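Gripper drops small round fruit – what should I change?
Posted in Home Builds, Rirkwood Makers Help

Irkell_bench
I'm building a hand-held gripper at home, two jaws on a trigger linkage. Mandarins are fine but smaller fruit squirts out sideways.

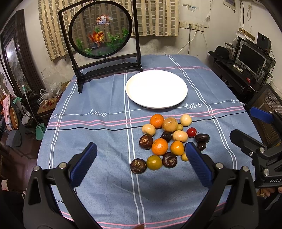
Jaw opening is 85 mm and the pads are printed at 28 percent infill. I don't want to redraw the linkage if I can help it. The cherry tomato and the water chestnuts are the worst, being shiny and hard to get the ribbed blue pads square on. Would a softer pad fix it?

Edeltraud Vogler
Softer pads, yes, but check your pivot pins first. Any slop there and the pads stop closing parallel. I shimmed mine in February and left the pads alone. Also try one fruit at a time, spread out along the cloth, before you go back to a pile.
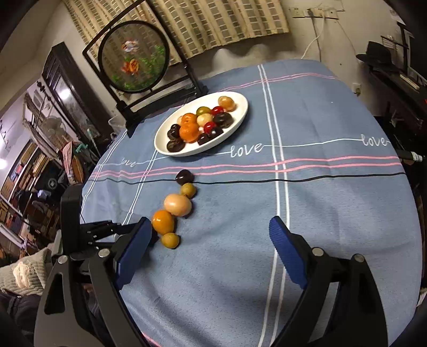 Other replies

lamptey300
just get a Braltus kit, i paid nearly 300 for mine and its good

Irkell_bench
Thanks Edeltraud. Left jaw has some play in it. Will shim tonight and try a softer grey rubber after that.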